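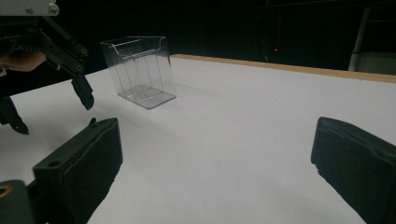
Gomton Handling Project
Progress report to the Palby Fund, third reporting period

1. Summary

The main event of this period was a fault. In March one of our hand-held grippers closed without a command while an operator had it in use at the table. The operator's fingertip was caught between the pads for a moment. There was no injury beyond a red mark, but we treated it as a safety matter and stopped all work with that type of gripper the same afternoon. The stoppage cost us three weeks. We have found the cause, repaired the units and gone back to work under revised rules. Recording of clear plastic objects is behind schedule and will stay behind until the middle of the next period.

We are asking for one change to the work plan, set out in section 6. We are not asking for additional money.

2. Work planned for the period

The plan was to record 3,000 handling demonstrations on thin-walled transparent items: brochure holders, card stands, open-top boxes and lids. These are the items the Grusten packing line has the most trouble with. They are hard for a depth sensor to see, they slide on a smooth tabletop, and they crack if they are squeezed at the wrong point. Each demonstration is a short task such as picking up a holder by its back panel, turning it and setting it down upright.

We had completed just under half of the total when work stopped. Upright placement was nearly finished. Regrasping and handover between two grippers had barely started.

3. What happened

The fault occurred on a Thursday, late in the morning session. The operator had set down a holder and was wiping the inside face of one finger pad with a cloth, which was normal practice between takes. The trigger was released. The fingers closed at close to full speed, held for under a second and opened again. The operator pulled free, put the tool down and switched off the bench supply.

The log from the unit shows a closing command at that moment, although the trigger reading just before it was zero. We looked back through the earlier logs and found two similar events on the same unit in the previous weeks. In both cases the fingers were empty and over the table, and the operators had put it down to a brush against the trigger. Neither event was reported. We regard that as the more serious finding and come back to it in section 5.

4. Cause

We sent the unit to the McIntyre workshop and kept a second one here for comparison. Both showed the same weakness. The trigger cable runs through the grip and bends sharply where it enters the housing. On the failed unit the insulation had worn through at the bend and the signal wire was touching the supply wire when the wrist was turned outward. The controller read this as a full squeeze.

Two things made it worse:

The controller accepted a jump from zero to full squeeze in a single reading. A real finger cannot move the trigger that fast, and the software should have rejected it.

The force limit was set at 105 newtons, a value left over from earlier work with heavier goods. Nothing in the present object set needs it. Most of the plastic items crack well before that.

The finger pads were checked at the same time. The rubber on several is scuffed and wrinkled from use, but the pads are sound and played no part in the fault. We have ordered replacements anyway, as worn rubber gives poor grip on clear plastic.

5. Corrective action

Cable. All units have been rewired with a softer cable and a longer sleeve at the housing entry, so that the bend is spread out. The workshop cycled one rewired unit through 90 hours of wrist movement without a false reading. The cable is now a wear part and will be replaced on a fixed schedule.

Software. The controller now ignores any trigger reading that rises faster than a set rate, and opens the fingers if it sees one. It also writes a fault line to the log and will not close again until the operator presses reset.

Force. The limit has been cut to a third of its old value. We repeated a set of holder picks at the new setting and none of the holders slipped. Two heavier boxes could not be lifted and have been moved to a separate list.

Cleaning. Pads are wiped only with the bench supply off. The cloth is now kept at the supply switch instead of on the table, and this has worked better than the notice we first put up.

Second gripper. Where two grippers are used at the same table, one switch now cuts power to both. Before the fault each had its own, and the two were on opposite sides of the bench. This was not a factor in March, but it came up when we went through the sequence and we did not want to leave it.

Reporting. Any closing or opening that the operator did not ask for is to be written down and the unit set aside until someone has read its log. We had no such rule before. Operators were paid partly by finished takes, and stopping to write a note cost them time. Pay is now by the hour. Takes per session have dropped slightly -- we think this is acceptable -- and four notes have come in since the restart. Three were loose trigger springs. The fourth was a late opening that we have not been able to reproduce, and that unit is still out of use.

6. Effect on schedule and budget

The regrasping and handover recordings will be finished six weeks later than planned. The upright placement set is not affected and has gone to Grusten for a first trial.

Takes recorded on the failed unit before the fault have been rechecked. Where the fingers moved without a matching trigger movement, the take was removed. The rest have been kept and marked with the unit number so that they can be left out later if needed.

Repair costs were covered from the equipment line, which is now nearly used up. Travel is underspent. We ask the Fund to agree to a transfer from travel to equipment to cover cables and pads for the rest of the year. We also ask to move the delivery date for the handover set to the end of the next period. The final delivery date does not change.

7. Open points

The late opening described in section 5 is not explained. The unit goes to McIntyre next week.

The rate check in the controller has been tested at the bench and in ordinary sessions, but not with left-handed operators, who hold the grip at a different angle. Two sessions are booked.

The lower force limit may turn out to be too low for the stiff lids due in the next delivery. If it is, we will bring the question to the Fund before changing the setting.

Copies of the unit logs and the workshop's findings are available on request.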